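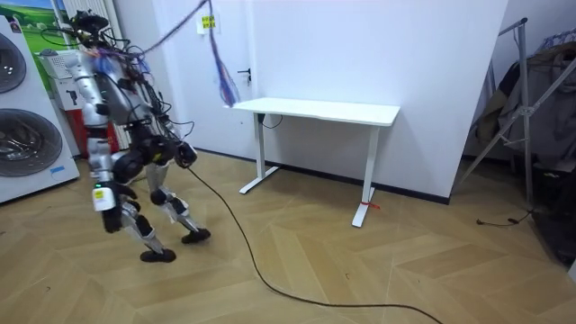 Virnitz Room Fit-Out Team

The floor is the part everyone asks me to write about, so I'll start there. It is light brown wood laid in a chevron pattern, and it went down in September, before any of the furniture came back. Pejman Tabrizi did the laying. I did the fetching, the sweeping and most of the tea.

We bought the boards from Skuvow. The bill for the wood came to £1,750 and the underlay and glue were another £260 on top. I had wanted ordinary straight boards, as they are cheaper and you waste less at the walls, but Amber Cheetham had seen a chevron floor at her sister's and kept bringing it up. She was right about how it would look. She was also right that the first row decides everything. Pejman spent a whole morning on that row with a chalk line and a long rule, and I was quite rude about how slow it was. By teatime the rest was going down quickly and I had stopped complaining.

The washer and dryer are stacked, white, with round doors. They used to stand side by side in the passage, where you had to turn sideways to get past with a full basket. Moving them in here was Nilmini Sultana's idea. I was worried about the noise and about the weight on a new floor, so we put them in last and walked them across on an old blanket, a few inches at a time. Hamidreza Shahbazi sorted out the pipes. The stacking kit came from Biltik and the instructions were four drawings and no words, which took up an evening.

If you are doing the same, check the level of the bottom machine before you lift the other one on. We did it afterwards and had to take the top one down again.
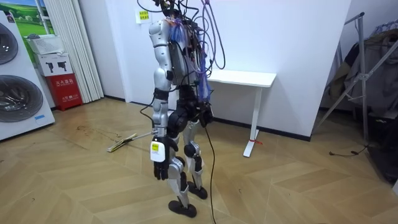

The floor and the white table against the wall.

The table is white and so is the wall behind it. We talked about a colour for the walls and had tester pots from Chiriac, two greens and a sort of biscuit, but with the pattern underfoot we all thought it would be too much. I still have the greens if anybody wants them.

Cleaning has been easier than I expected. I go over the floor with a soft broom, working along the boards, and then a cloth that has been wrung out hard. Grit is the thing to watch for. We keep a mat outside the door and I would like people to use it, please.

Still to do: a shelf for the washing powder, and a threshold strip at the door, which has been ordered twice and sent in the wrong finish both times. Soudabeh Alipour is chasing that. She also has the spare boards under her stairs, should we ever need to replace one, and the leftover glue, though I gather that goes off once it's opened.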